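Search this board
Enter keywords
Print this thread | E-mail this thread

Gripper pads for soft stuff: Britden vs. the stock fingers?

jnegi_bench
Has anyone here run the Britden fingers for more than a demo? The sales page says they'll handle "any household object." I've got 200 grasps logged on the stock fingers and I'm not convinced I need to spend anything. The bottle on the plate is my usual first test.
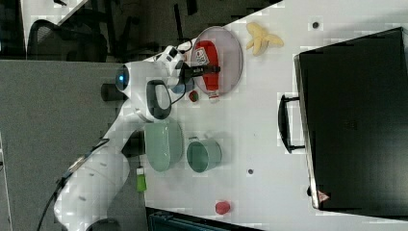

Stock finger across the red bottle, banana and mug waiting their turn.

Before someone asks, the controller is the Khurana box on firmware 3804.

gwenllian_m
I'd want to know what you count as a grasp. Closing on something and lifting it are different columns in my sheet. Half the comparisons posted here mix them up and then the expensive fingers win.

jnegi_bench
Lifted and held for 2 seconds. If it slips after that I still count it, which I admit is generous.

Grurimora_fan
Generous is one word for it! I switched to Britden in November and my drop rate went way down. Soft pads, more contact, less fiddling with the force limit. Just buy them.

gwenllian_m
Down from what? And did you change the force limit the same week?

Grurimora_fan
Yes, I retuned it. You have to, the pads are thicker.

gwenllian_m
Then you don't know which one helped. Retune the stock ones too and get back to us.

We use cookies to remember your board settings. Accept | Manage

santosh_g
Jitendra, my gripe is with the test objects more than the fingers. Plush is forgiving. It squashes, the fingers sink in, and a sloppy approach still ends up as a hold. I ran 13 objects at the Dimovside shop and the soft ones told me close to nothing. The mug on its side sorted things out in one afternoon.

jnegi_bench
Partly agree. Plush does hide a bad approach angle, but it's rough on the wrist camera. Once the fingers are closed on that ketchup bottle, the red fills up a big part of the view and the label can be upside down.

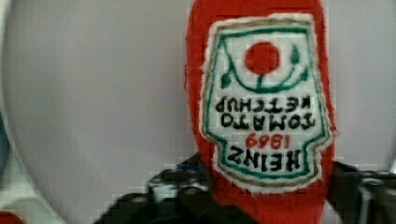 My pose estimate gets jumpy at that range and I end up trusting finger width instead. Finger width on squashed fabric means very little, so I don't see how a softer pad fixes it. If anything there'd be two squishy things to guess about.

santosh_g
OK, that I'll give you. I only looked at the overhead view in my runs. Still wouldn't lead with plush.

savita_b
What's your stream compression set to? Mine went blocky near the fingers on the default setting and I blamed the lens for a month.

jnegi_bench
Default. I'll turn it down tonight and rerun the bottle before I touch anything else. No Britden order until then.

Grurimora_fan
You'll end up buying them.

gwenllian_m
Post the raw sheet if you do. Both columns.

Get new replies by e-mail: enter your address | Subscribe
Print this thread | E-mail this thread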